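The paper bag problem

When Desville council brought in its ban on plastic carry bags last February, the brochure promised a cleaner creek and a happier main street. The creek looks the same to me. The main street is full of people hugging their groceries to their chests like newborns.

I want to like paper bags. I grew up with them. But the case for them has always leaned on a feeling, and the feeling is that brown means good. Paper is heavier to truck and bulkier to store, and it takes plenty of water to make. One wet afternoon and your oranges are rolling towards the gutter.

Grirance, which supplies most of the shops in town, says its standard bag can be used again and again. I kept mine in a kitchen drawer and tried. The handles went on the third trip to the greengrocer, with 50 metres still to walk to the car.

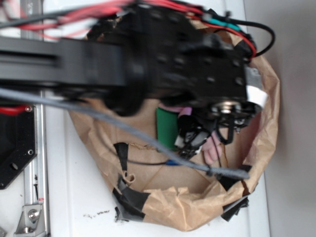
A reader in Flustidum wrote that I was being unfair, that her family had put 110 bags through the compost in a year and the tomatoes had never been better. Good for the tomatoes. Most of us live in flats, and our bags go in the yellow bin with the pizza boxes, or in the red one if they're greasy.

The shops have done all right. At 25 cents a pop — the old plastic ones were free — the bag is now a product like any other. My local grocer sold 3173 of them over the summer and told me so quite cheerfully.

Meanwhile the boring answer hangs on the back of my door. It's a canvas bag with a faded bank logo, and it has been to the shops more times than I have any wish to count.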